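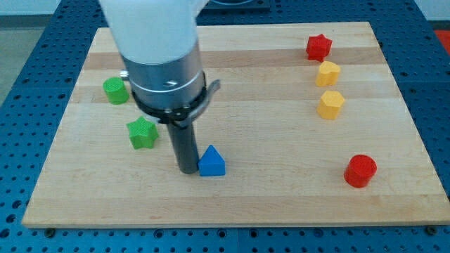 Neelam Grewal objects to the word "cylinder" in the shape column, on the grounds that a reader sorting the pieces by hand will want to know whether a round piece was standing or lying down before reading anything else. The column was therefore split in version 2. "Shape" now holds the solid, and "rest" holds how it sits on the board: upright, on side, or unclear.

Print this page | E-mail this page

Bellel Block Layouts: data card

Contents

Bellel is a set of 200 still photographs of small colored wooden blocks laid out on a wooden board, with one table of annotations per photograph. The subject is loose arrangement: pieces placed with gaps between them, in clusters or singly, with no building or stacking intended. The set was put together by Brijesh Pant and Neelam Grewal for work on describing layouts in plain words.

Files

photos/ still photographs, one per layout
tables/ one comma-separated file per photograph, same base name
splits/ lists of base names for training and checking
NOTES.txt changes between versions

Columns

piece: integer, unique within one photograph only
color: one plain word, from the list in NOTES.txt
shape: the solid, named from the outline and the visible faces
rest: upright, on side, unclear
cluster: letter shared by pieces in one group; blank for a single piece
side: left, middle or right of the board, as the viewer sees it
note: free text, usually blank

Board

Left and right in the tables are always relative to the board and never to the table under it. A butcher-block pattern gives parallel strips of lighter and darker wood, and annotators were told they could use the strips as a guide when judging whether two pieces were level with each other. Knots and dark marks in the wood are not annotated. A mark partly hidden by a block is ignored as well.

Blocks

Most of the blocks came from a box sold as Kingi; the remainder are from an older box marked Mister, bought to replace lost pieces. The two boxes do not match exactly in size, and the tables do not record which box a piece came from. Color names were kept short. Shades that two annotators named differently were settled by comparing the blocks side by side under the same lamp, and the result was applied to every table.

Clusters

Two pieces belong to one cluster when the gap between them is smaller than the longer piece. The rule is applied pair by pair, so a cluster can run across much of the board. In 19 tables the rule gave a grouping that both annotators thought looked wrong. Those tables keep the rule's grouping and have the word "disputed" in the note column.

Known problems

- Shadows next to upright pieces were sometimes taken for part of the piece in version 1. Corrected where found.
- 36 tables have at least one "unclear" in the rest column. Drop these rows if you need a clean two-way label.
- The side column is unreliable for pieces near the dividing lines between thirds.
- Perspective makes the far edge of the board look shorter than the near edge. No correction has been applied, and distances should not be measured straight from the pixels.

Use

Free for study and teaching. Please give the version number when reporting results. Corrections to the tables are accepted if they name the file and the piece number; the next round of fixes is planned for June.

Contact: Brijesh Pant, Skurnby | Copyright Skurnby, all rights reserved except as stated under Use | Back to top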